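Water corner moves to the window at Ileck

If you popped up to our floor at Ileck in February hoping for a drink and found only a bare patch of carpet, good news! The water dispenser has a new home by the long white counter, and I've been over there more often than I probably should. 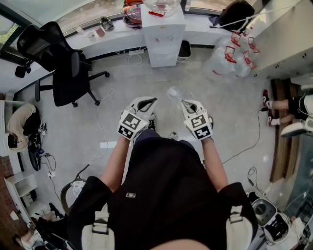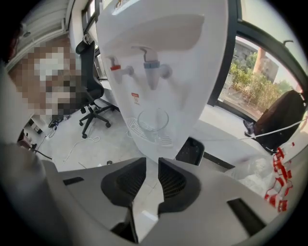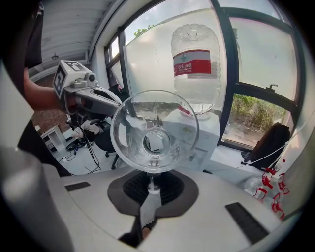
The old spot was in the corridor, squeezed between the post shelves and the door to Zomer's office, and with nearly 60 of us sharing it the queue at 11 o'clock had become a bit of a nuisance (sorry, Zomer people, I know you could hear every word). Now there's daylight, a bit of greenery to look at and somewhere to put your things down while you pour.

It does hot and cold, same as before -- red collar for hot, blue for cold. Please go gently with the hot one, and don't leave a glass sitting under the taps when you wander off to a meeting. I've done it myself, so I'm not pointing fingers.

Glasses are the other bit of news. We used to get through 200 paper cups a month and the office has decided not to order any more, so bring a mug or a bottle, or borrow a glass and wash it up afterwards. Lama, the café downstairs, has promised us a box of spare ones, though I haven't heard when they're coming.

Full bottles are still delivered by Maksymiv, 3 at a time, and they'll be kept in the store cupboard next to the lift. They're heavy, so ask for a hand if you're changing one. If the cupboard is down to its last bottle, put a note on the door and I'll ring for more before 2 in the afternoon, when their order line closes.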